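Tercombe Community Kitchen Room - progress report for July

We thank you again for the second part of the grant. In this period we finished the serving corner and started to replace the old cups. The table with the cream top is now in use, with the white curtain hung behind it and a white tray at one side. The top still shows some faint smudges and a light pinkish mark, and we are trying different cleaners.

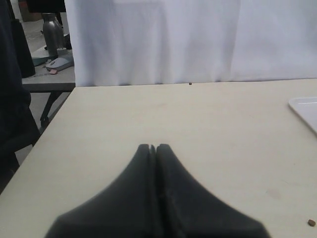

Dorota Zalewska
Project Coordinator, Tercombe

From the budget of 1,919 we have spent almost 100 on cleaning materials and the curtain rail. The biggest cost was the cups. We ordered 22 of them from Drulico, in stainless steel, so that they can be used for many years and do not break when children carry them. Sandrine Tanguy checks the cups after each lunch. She looks at the bottom and at the inner wall, where small spots can stay - we have asked her to set such cups apart for a second wash. 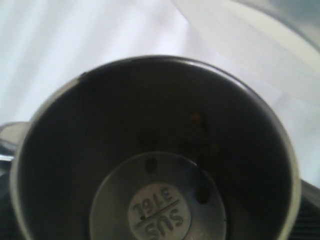
Steel cup from above, with the marking SUS 316L on the base.

Two things are still open. The shelf from Bondwood is late by 4 weeks, and the cups are kept in boxes until it comes. Ville Rissanen is in contact with the firm. We also need your agreement to move the rest of the curtain money to a second tray. Please write to me if you want to see the receipts before the next report.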